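Prundgate adds paint cleanup to its tabletop trials

Prundgate has added a plate-cleaning task to its tabletop work at the Sturero site. The task joins the stacking and sorting routines already in use there and will run through October.

The setup uses white plates on a dark brown tray, with a shallow glossy black tray beside it. Color is applied to the plates before a run. The Tai schedule sets 26 runs per day, with a target of 200 completed runs before the first review. A second block of 500 is planned if the review is passed.

Plates are scored on the color left on the flat center and on the rim, each from 0 to 100. The two scores are kept separate. A plate moved off the brown tray during a run counts as a fault, and the run is repeated with a fresh plate.

The table has a brown wood top with a strong grain. Blue streaks show at the center of the left plate, and a small teal object with a yellowish inner edge lies in the black tray.

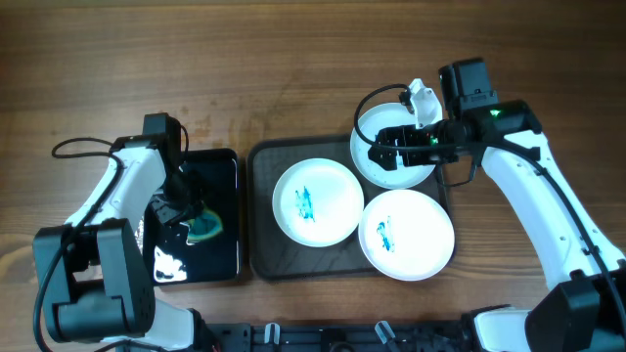 Availability

Scores from the first block will be posted on the Zuvotell page after the review. Requests for the plate and tray layout can be sent through the same page.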